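本网站使用 Cookie 以改善浏览体验。继续浏览即表示您同意我们使用 Cookie。 接受 | 了解更多

打印本页 | 用电子邮件发送

混放的玩具怎么收：一只木箱、一张桌子和收尾的十来分钟

演讲备注，05/07/2019，Pumcombe 玩具借阅室

开场

先说今天讲什么。讲收玩具，范围很小，只讲小件玩具和毛绒玩具混在一起的情况。大型的滑梯、帐篷、骑行车不讲，书和拼图也不讲，这两样另有办法，想了解的可以看资料后面附的那一页。

时间安排：前半段讲分类和箱子，中间讲桌面，后半段讲清洁和登记，最后留时间提问。中途有问题可以直接举手，不用等到最后。

（这里停一下，等后排坐好。资料不够的话，门口纸袋里还有。）

介绍一下我们的情况。Pumcombe 玩具借阅室有一间活动室和一间储藏室，中间一道门。家长带孩子来，玩具可以在活动室里玩，也可以登记后带回家。在册的玩具 800 件，这个数按登记号算，一套餐具算一个号，一套积木也算一个号，所以散件要多得多。每场活动结束到下一场开始之间留给收拾的时间不长，今天讲的做法都是在这个条件下试出来的。

如果您是在家里收，件数少，时间也宽裕，后面有些步骤可以合并。讲到的地方我会提。

一、为什么从混放讲起

大多数收纳的书，一上来就讲分类：毛绒归毛绒，积木归积木，过家家归过家家。架子上确实应该这样。但活动结束的时候，桌上和地上从来没有按类别摆好等着人去收。孩子玩的时候会把东西搭在一起用。小熊要吃早饭，于是面包和盘子就到了小熊旁边；要给小熊夹面包，于是夹子也过来了。收的人面对的是一堆按情节放在一起的东西。

我们早先的做法，是拿着东西一件一件送回架子。一只熊送到东墙，一块面包送到西墙，再回来拿夹子。走的路很多，收得也慢，而且送到一半常常有家长来问事情，手里的东西随手一放，第二天就找不到了。

后来改成两步。第一步，所有东西先进箱，不管类别，只求离开桌面和地面。第二步，把箱子搬到储藏室的分拣台，在那里按类别分。第一步孩子可以参加，第二步由大人做。

这两步看起来多了一道手续，我们用下来总的时间短了。更要紧的是活动室能先空出来，下一场的人可以进来坐，分拣在门后面慢慢做。

二、进箱之前先挑三样

虽然说不管类别，有三样东西不直接进箱。

一是湿的东西。口水打湿的、水彩弄湿的、从洗手池边捡回来的，放到门边的沥水盘里。毛绒玩具压在湿东西下面，半天就有味道。

二是坏的东西。开线的、裂口的、电池盖松了的，放到红色的托盘里，当天就在登记簿上写一笔。不要先进箱再挑，进了箱就忘了。

三是不属于借阅室的东西。家长带来的奶瓶盖、发夹、自家的小车，放到前台。前台保留到下个月初，没人领就捐掉。

挑完这三样，剩下的都可以进箱。

（放 Bota 那只样品箱，传给前排看。提醒大家箱底的螺丝有一点凸，拿的时候注意手。）

三、箱子

箱子我们换过几次。最早用的是带盖的塑料箱，盖子总是先丢。孩子收东西的时候，盖子是个障碍，一只手掀盖一只手放东西，放两件就不想放了。后来盖子统统不用了，剩下一摞没有盖的塑料箱，侧壁软，装满了搬起来会鼓。

再后来用布袋。布袋轻，便宜，毛绒玩具放进去很合适。硬的东西就不行，袋口塌下来，找东西要整个倒出来。布袋现在只留给外借时用，家长背回家方便。

现在活动室里用的是敞口的木箱。选木箱的几条标准，我念一下，资料里也有。

开口要够大。孩子站着，从上面往下放，手臂不用拐弯。大号的毛绒熊能横着进去，不用硬塞。

侧面要有手孔。手孔要开在板子上，椭圆的最好，边缘打磨过，大人的手指能整个伸进去。外装的金属提手我们试过，会夹手指，也会刮墙。

重量要让一个大人装满之后还能搬。太大的箱子装得多，最后谁也搬不动，就一直留在墙角，等于没收。

内壁不要刷深色漆。小件掉在箱底，浅色木头上看得清。深色的箱子里，黑色和棕色的小零件会漏掉。

买的时候把手伸进去，四个内角都摸一遍，有毛刺的退回去。Bota 的箱子板材浅，打磨得还可以，就是刚才说的，底部的螺丝要自己再拧一遍。Vokell 的箱子做得细，价钱高，手孔开得偏小，冬天戴着薄手套搬不方便。两家我们都在用，今天不是来推荐牌子的，您自己去店里提一提就知道。

关于尺寸。我们的开口最长的一边是 500 毫米，放毛绒玩具和过家家食物刚好。如果家里孩子小，可以选再小一号的。

箱子放在哪里也有讲究。放地上，孩子够得着，但收桌上的东西时大人要弯很多次腰。放桌上，大人方便，东西从桌面推过来就行。我们的办法是先放地上收地面，地面收完再把箱子提上桌，收桌面。顺序不要反，装满了再往地上搬，弯腰的那一下最费劲。

四、桌面

活动桌我们用白色桌面。白色不耐脏，这一点大家都会提。好处是东西放在上面一眼能看见，收漏的情况少。原来有一张木纹桌，浅色木珠子掉在上面，擦桌子的时候才摸到。

桌上常见的一组东西，就是一只棕色的毛绒熊，一个橙色的小牛角面包玩具，一把灰色的金属夹子，旁边一只敞口的浅色木箱，箱子前面带椭圆手孔。软的、硬的、长的都有了，正好拿来讲进箱的顺序。

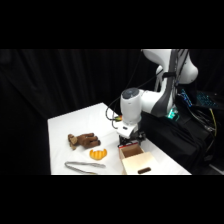 夹子和毛绒玩具可以放进同一只箱子吗？

短时间可以，从活动室搬到分拣台这一段没有问题；要过夜存放就分开，夹子单独放到餐具盒里，免得齿口勾住绒毛。

接着讲顺序。三种东西要进同一只箱子，先放谁后放谁，结果差别不小。

长的、硬的先放，贴着箱壁放平。夹子、勺子、擀面杖都算。它们如果最后放，会斜插在毛绒玩具中间，一头翘在箱口外面，搬箱子的时候容易碰到脸。

毛绒玩具第二个放。大的先，小的后，平躺，不要头朝下塞。头朝下塞进去的熊，耳朵和鼻子压变形，回不来。我们有一只老熊，右耳就是这么折的，后来用蒸汽熨了几次，还是歪的。

小的硬件最后放。牛角面包、鸡蛋、草莓、小杯子，放在毛绒玩具的上面。它们轻，压不坏东西，到了分拣台也最先拿出来。如果先放，就全到箱底去了，要把熊都抱出来才能找到。

有人会问，小件放在上面会不会从熊的胳膊缝里掉下去。会掉一些，掉得不多。如果介意，可以在箱子一角放一只浅碗，小件都放碗里，碗跟着箱子走。家里东西少，用碗很合适。我们活动室里不用碗，孩子会把碗也当成玩具拿走。

（问一下在场有没有幼儿园的老师。有的话，请他们讲讲自己的顺序，不超过两位，注意时间。）

五、夹子单独讲几句

玩过家家的家庭，很多会从厨房拿一把真的金属夹子来用。孩子喜欢，夹面包、夹积木、夹袜子，练手劲也不错。我们不反对，有几点要注意。

检查铰链。手指皮肤会不会被夹住，大人用自己的小指试一下。

看齿口。锯齿深的不要给孩子，扇形平口的可以。

看长度。太长的夹子，三四岁的孩子控制不了另一头，会打到旁边的人。厨房里给成人翻肉用的那种长夹子，我们只在有大人坐在桌边的时候拿出来，收的时候也由大人先收走。

用过的夹子不要再回厨房直接碰食物，要回去就先用洗洁精洗过，热水冲，晾干。一把夹子在两边来回跑，最后两边都说不清楚它干不干净。我们的做法是在柄上缠一圈彩色胶带，缠了的就是玩具，永远不回厨房。

有锁扣的夹子，收的时候合上锁扣再进箱。没有锁扣的，套一根橡皮筋，橡皮筋用完收回前台，不要留在箱子里，小小孩会放嘴里。

六、用夹子来收玩具，行不行

有家长提过，让孩子用夹子把玩具夹进箱子，当作游戏。我们试过几场，说说看到的情况。

小面包这类东西，弯的，有一节一节的纹路，夹得住，孩子做得很高兴。光滑的圆球夹不住，滚得到处都是，越收越乱。毛绒熊可以夹耳朵或者夹腿，大熊太重，夹到半路会掉，孩子会着急，有的会哭。

所以如果要做这个游戏，先由大人把球和大熊收走，剩下的小件给孩子夹。箱子放在桌上靠近孩子的一侧，箱口不要高过孩子的下巴。大一点的孩子可以轮流夹，不要计时，一计时就开始抢。

这个游戏不省时间。赶时间的那一场就不要做，用手收。

七、分拣台

箱子搬进储藏室，放在分拣台左边。分拣台上并排放着 4 个盆：毛绒、食物和餐具、积木和拼插、其他。“其他”这个盆要最小，大了就什么都往里扔。

从箱子上面往下拿，拿一件放一件，不要整箱倒。倒出来是快，小件会弹到柜子底下，金属和木头砸在一起也会掉漆。

食物玩具这一盆，拿的时候看一眼表面。有光泽的塑料面包、塑料水果，沾了果汁会发黏，摸到黏的就挑出来洗。有裂纹的不要修，直接报废。

毛绒这一盆，摸一下背上和腋下的缝线，这两处最容易开。眼睛如果是扣上去的硬件，拧一拧，松了就进红托盘。

分完以后，空箱子倒扣在台面上拍两下，把面包屑和线头拍掉，再用微湿的布擦内壁，开口朝侧面放着晾。木箱不要叠着晾，底下那只干不了。

八、清洁

毛绒玩具的洗法，资料第二页有一张表，我挑几条念。

深棕色的长绒玩具，第一次洗一定单独洗，会掉色。装进洗衣网，冷水，轻柔挡，脱水时间短一点。绒毛干了会结成一缕一缕的，趁没全干的时候用软刷顺着刷一遍。嘴巴那一块颜色通常浅，脏也先脏在那里，平时用湿布蘸一点中性皂擦，不用整只洗。

晾的时候平放在网架上，中间翻一次面。不要夹着耳朵挂，填充物会往下坠，脖子那里就空了。天气潮的时候，厚的熊要晾够 12 个小时以上再摸，按下去中间还发凉，就是没干透。

塑料食物用温水加洗洁精，纹路里用旧牙刷。不要用开水，牛角形的、弯的东西遇热会变直。这件事我们干过一次，一整盆。

金属的东西洗完立刻擦干，铰链处多擦一下。

木箱用布擦，不泡水。手孔的内沿最脏，谁都用手抓那里，谁也不擦那里。每周拿棉签或者布角转一圈。

九、登记和标签

标签我们用 Dawber 的布标，缝在毛绒玩具的底部，靠近原来的洗标。硬的玩具写号，写在底面，用油性笔，上面盖一层透明胶。

箱子也有标签，贴在侧面，不要贴在手孔那一面，搬几次就磨花了。也有用颜色来分的，上沿贴一条彩色胶带，远远就能看出是哪间屋子的箱子。胶带的边要压实，翘起来的话孩子会一直撕。

标签上的字要大，只写一个词，不识字的孩子配一张小图。图用照片或者线稿都可以，风格统一就行。标签不要一开始就做，先用纸条贴一个月，看看分类合不合适，再做正式的。我们六月份把“动物”和“娃娃”合并成“毛绒”，前面做好的布标就浪费了一批。

借出的套装，回来时当面对一遍散件清单。这一步不能省，家长也愿意配合，缺的东西多半在车座下面，回家找一找就送回来了。

十、家里怎么简化

家里不需要分拣台，一只敞口箱、一只带盖的小盒就够。大件和毛绒进敞口箱，小件进小盒。晚饭前收一次，收到一半孩子不愿意收了，大人接着收完，不要为这个吵。

长时间不玩的东西，放进另一只箱子，搬到看不见的地方，过一阵换出来。换的时候让孩子在旁边，他会告诉您哪一样不能拿走。

敞口箱不要放得太满，和上沿齐平就该拿掉几样。满出来以后，孩子找面包就会把整箱翻过来。

如果家里有猫，毛绒玩具还是加一块布盖上。

提问环节备用

（下面几条是前几次被问到的，问到了再讲，没人问就跳过。）

旧木箱能不能自己改。可以，手孔用开孔器开两个圆，再用线锯连起来，里外都用砂纸磨，磨到丝袜套在手上蹭过去不挂丝。漆要等气味散完再用。

双胞胎要不要分两套箱子。我们见过的家庭，公用一只大的、各自一只小的，比较太平。

过家家食物买多少合适。先少买，看孩子反复拿哪几样。有的孩子半年只玩一个面包。

塑料箱已经买了，要不要换。侧壁不软、没有裂就继续用，把盖子收起来。

活动室的地垫怎么擦，这个归清洁那一场讲，请看门口的场次表。

结束前提醒：样品箱请传回讲台；资料里的洗涤表可以复印带走；下午储藏室开放，想看分拣台的从侧门进，走的时候请随手把门带上。

打印本页 | 用电子邮件发送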